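Safe Working Rules for Small Tabletop Arms: progress report to the Winder fund
Last updated: 30/10/2021

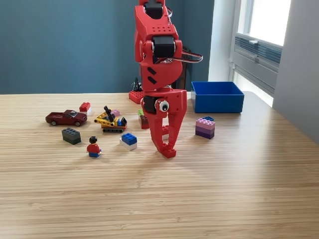

We are a little over halfway through the grant and I'm pleased with where the rules have got to! The first draft ran to 59 rules, which was far too many for anyone to keep in their head, so we cut and merged until we had 13. They fit on one sheet and are written in plain words. Ashby and Brolta have both agreed to try them at their own benches, and Brolta's notes have already changed the rule on hands near a powered gripper (it now says "power off at the wall", with no exceptions for a quick tidy).

The part I enjoyed most was the log. Every session now starts with a short check of cables, joints and table edges, and we have some 300 entries so far. Reading them back, most stoppages come down to cables catching when an arm turns, so cable slack has its own rule and its own line on the check sheet.

Still to do: the rule on speed limits. Helo would like one fixed limit and we would like it to depend on the task. We'll test both and send you the results in December, along with the final sheet. We also hope to reach 1000 log entries by then, although that needs a second bench running. Spending is on plan.

Tayla Dunstan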